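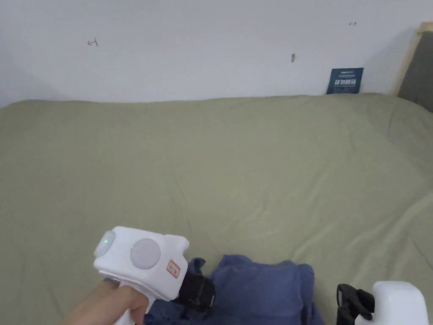 Why would a student robotics club spend a whole semester on folding laundry?

Cloth is one of the hardest things you can hand a robot, and everybody already has some at home.

I got that answer within minutes of walking into the Samton club, and I've been repeating it at dinner ever since. A box stays a box when you pick it up. A towel turns into something else every time you touch it, and the software has to cope with all those lumps and corners and hidden edges. So the students don't start with the software. They start with their own hands, a pair of grippers and a bed, and they fold. And fold. And fold some more!

The project is called Brenora, and the goal for each member is 260 recorded folds before the spring meet. I asked if that got boring. I got a lot of laughing, and then one very serious explanation of how the first 200 are for learning to stop thinking like a person with fingers. (The rest, I was told, are the good ones.)
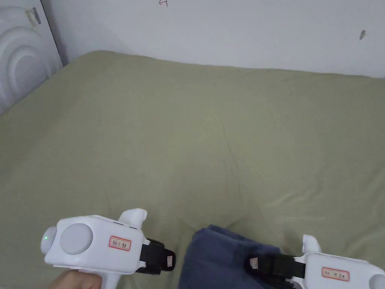
Two grippers and one navy cloth on the practice bed.

I wanted a turn, of course. You hold a gripper in each hand, and right away you lose everything you've known about laundry since you were six. No smoothing with your palm, no tucking with a pinkie. You get a pinch on the left and a pinch on the right, and that's it. My first try looked like something you'd find behind a dryer. My second was worse, because by then I was trying to impress people.

The club meets in Makhubela Hall, which went up in 1908 and has the radiators to prove it. They're loud enough that the students have learned to pause when the pipes start banging, then pick up again as if nothing happened. I kept jumping.

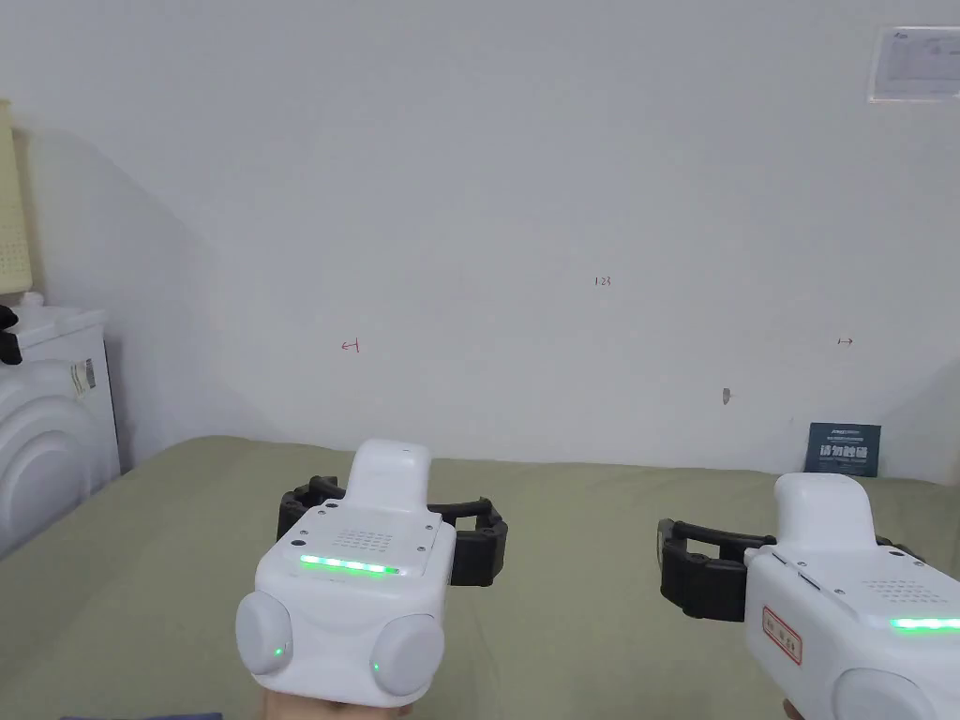
What got me was how much arguing goes on between folds. Should you grab a corner first, or shake the cloth out and look for the long edge? Half the club swears by corners. The other half thinks corners are a beginner's crutch, and they've been at it since October with no sign of a truce. They keep a shared notebook of methods, and some of the entries are pretty heated for a notebook about towels.

The spring meet is the Gultel Cup, where each team gets 2 rounds and a pile of cloth they've never seen before. Samton hasn't entered this event until now, so there's no old trophy to live up to, and the mood is pretty loose. They'd like to finish a round without dropping anything. I'm going, and I've been folding my dish towels with kitchen tongs to get ready.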